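Skiltuvden Kitchen Kits: Progress Report to the Kota Small Grants Fund

Submitted by Zondbridge Household Lending
Date of report: 05/05/2026
Period covered: March to date

Where we are

The grant agreement says we will sort a large quantity of donated cookware into loanable kits, agree on what a kit is, and find a way to lay the contents out so that gaps show up before the kit leaves the building. The sorting is well along. The agreement on what a kit is took longer than the sorting, and parts of it are still under discussion by people who otherwise get along fine. The layout method is the good news, and most of this report is about it.

For readers at Kota who joined after the application: a Skiltuvden kit is a crate of ordinary kitchen things lent to a household that has just moved in somewhere with a stove and nothing to put on it. The kit comes back when the household has its own pans. Some kits come back with more in them than they went out with, which we hadn't planned for and have no form for.

Our target for the full grant is 32 kits. At the time of writing, 30 have been assembled at least once. "At least once" is doing some work in that sentence. Several were opened again after we changed the rules about lids, and a few after we changed them back.

The sorting table

In the application we described a "dedicated sorting area." For most of the winter that meant the floor of the back room at Kanaan, with pans in heaps by size and a box in the corner for anything with a broken handle. It worked in the sense that everything was somewhere. It worked less well when a person had to step over the frying pans to reach the spoons.

We now have the big table. It's covered in brown paper and divided into rectangles with blue tape, and each rectangle is meant for one kind of item at a time. When a kit is being put together, its contents go out across the grid first and into the crate afterward. An empty rectangle is a missing item, and you can spot it from the door. We had previously tried a checklist, which had the drawback that people checked it.

The paper was a late addition and came out of the consumables line. It gets changed when it looks bad, and opinions on when that is differ more widely than you might expect.

A word on the tape. We asked for blue and we would ask for it again. It shows up well, and there was only one real objection, which was that a good many of our donated pans have blue on them somewhere. The navy saucepan with the bright blue handle is the usual exhibit when this comes up. We have decided that a saucepan is hard to mistake for tape.
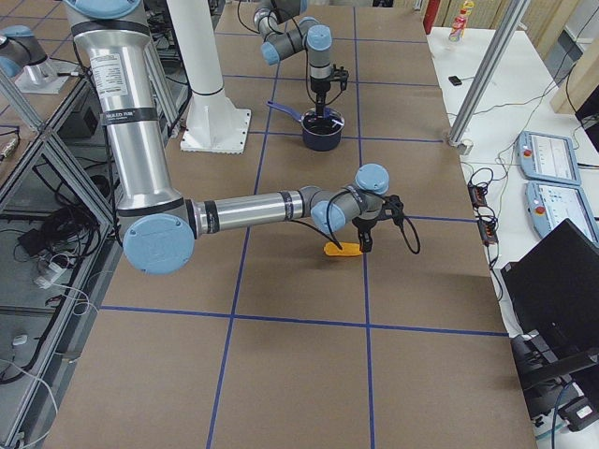 What goes in a kit

The core list has been stable since March, give or take the lids:

One saucepan, medium, with a handle that doesn't turn on its own.
One frying pan.
One larger pot, suitable for pasta or for a great deal of rice.
One stirring utensil, any material, provided it is longer than the pot is deep.
One spatula or turner.
One sharp knife in a sleeve, packed last and noted on the outside of the crate.
One cutting board.
A can opener that opens cans.

The last item looks like a joke and is the hardest to source. We receive can openers in quantity. We test each one on a can of chickpeas, and as a result the Kanaan back room has a standing supply of chickpeas and a bag of rejected can openers waiting for the metal collection.

Stirring utensils caused a smaller argument. One school of thought wanted them grouped by material, another by use. The grid settled it by having a limited amount of space: anything you would put in a pan and move in circles goes together. Flat things for turning and scraping go together too, whatever color they are. We did briefly keep a separate spot for items that could be either, and it filled up so fast that we abolished it.

Lids

Kota's reviewer asked in the last round why lids had their own budget note. The answer is that a donated lid almost never arrives with the pan it fits, and a donated pan almost never arrives with a lid at all. We had been storing lids as a species of their own, stacked on edge, and matching them by trying every one. Matching lids for a single delivery in March took 90 minutes, and at the end of it we had a respectable number of matches and a slight dislike of lids.

The current rule is that a kit needs one lid that covers one pan. It doesn't have to be the pan's original lid, or a handsome one. An earlier version of the rule required a lid for every pan, and under that rule we would have finished the grant with a very small number of excellent kits.

Keeping the grid straight

The first grid was laid out by eye. It leaned. The rectangles along one side came out generous and those along the other came out suitable for teaspoons, and by the time we reached the far corner there was a shape that had no name and held the whisks. We took it up and started over with a long straightedge and a square.

The second version has held. Lines are pulled across the full run in one piece wherever possible, pressed down from the middle outward, and the crossing strips are laid straight over the top. We don't cut the tape at the junctions. Cutting was tried, on the grounds that it would look tidier, and all it gave us was four loose ends at every corner for the edge of a pan to catch. Where two strips overlap there is a slightly darker patch and a clean corner on each side of it, and that will do.

Our house standard, for anyone at Kota who would like one for their own tables, is that two strips should meet close to a right angle, with both edges flat and the corners crisp. If a corner has gone fuzzy, replace the strip and leave the patching tape in the drawer. Patches breed.

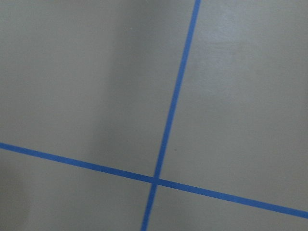
Things that went less well

Labels. We bought stick-on labels for the rectangles, naming what went in each. They were out of date the same afternoon. The contents of a rectangle depend on what came in, and a label reading "frying pans" on a space full of ladles does active harm. The labels are now on the crates.

Intake days. We announced fixed hours for dropping off donations, and the donations have kept their own hours. Bags still appear by the Kanaan side door, some of them containing cookware. We have added a sign. The sign has been moved twice, once to make room for a bag.

Nonstick pans. We underestimated how many would arrive scratched. The application assumed most donated frying pans would be usable, and this was optimistic. Stainless and cast iron go straight in after washing; nonstick pans are looked over and the majority are turned down. Frying pans are what is holding up the last kits, and we would like to raise that under the budget heading.

The return form. It was one page, then it was two, and now it is one page printed on both sides. Households mostly return the crate with a note in it. The notes are more useful than the form. One asked if the large pot could be kept a little longer on account of a birthday, and it could.

Budget

Spending is within the approved lines, with one request. We have 700 dollars unspent under shelving. The shelving was meant to get the heaps off the floor, and the table has largely done that by making people put things away between rounds. We still need one unit for finished crates, and have found a secondhand one that costs less than the line allows for.

We ask Kota's permission to move the remainder of that line to cookware purchase, to be spent on new frying pans and on can openers of a make we have tested. We understand that buying pans was excluded in the original agreement, which foresaw an endless supply of free ones. The supply is indeed endless. It is mostly lids.

Tape and paper together have cost less than we set aside. We don't propose to move that money anywhere, having learned what happens when the tape runs out halfway across a table.

Next period

Complete the remaining kits, subject to frying pans.

Write down the layout method as a single sheet that can be pinned up by the table, with the order of laying out, the standard for the tape, and the rule about lids in its final form.

Agree on the final form of the rule about lids.

Go through the kits assembled before the grid existed. We expect a few to be missing their turners, and we already know that one contains two cutting boards and no saucepan.

Empty the box of broken handles. It has been in every plan since the project began and is included here for continuity.

We would be glad to show the table to anyone from Kota who is passing Kanaan. Please use the front entrance, as the side door tends to have bags against it.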